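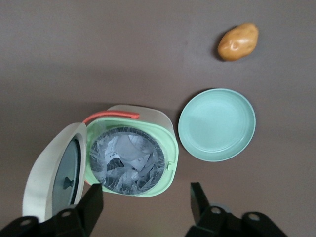

Potato, plate, bin: the view from the wrist, Omthorpe robotics club

The job was potato on plate. Three weeks of Tuesdays after school, and that was all we were asking of it: pick up the potato, put it on the green plate, let go. The bin was there because the rules for the Lakdale round said there had to be "one distracting object", and ours had an orange handle and a lid that stood open, so it was about as distracting as we could manage for nothing.

I was in charge of showing it how. You hold the controls, you do the thing yourself, nice and slow, and the arm is meant to get the idea. I'd done it 200 times by then. I was dreaming about potatoes. Mum made a jacket one for tea and I caught myself lining up my fork with the long side!

We called the arm Zisum, after the sticker on the box it came in, and by November we'd all stopped saying "it" and started saying "he", which our teacher pretended not to notice.

So, attempt 25. Everyone shuffled back from the table. Zisum opened his fingers, went over to the potato, and closed on it so gently that I forgot to breathe. Up it came. Somebody behind me whispered "plate, plate, plate" -- and he swung left, straight past the plate, and dropped it in the bin.

It landed on the receipts with a sort of crunch. Then he went back to his starting place and waited, very pleased with himself.

"He's tidying up," said the boy from Year 8.

I wanted to be cross. But I'd been the one doing the showing, and on the bus home I remembered the week I'd had a cold, when I kept stopping halfway through a go to chuck my tissues away. Same arm movement, same bin. I'd left the recording on. Two whole afternoons of it.

I told them the next week, with my coat still on in case I had to leave. There was a bit of a silence, then our teacher fished out the potato, wiped it on her sleeve and put it back at the top of the table.

"Go on, then," she said, and passed me the controls.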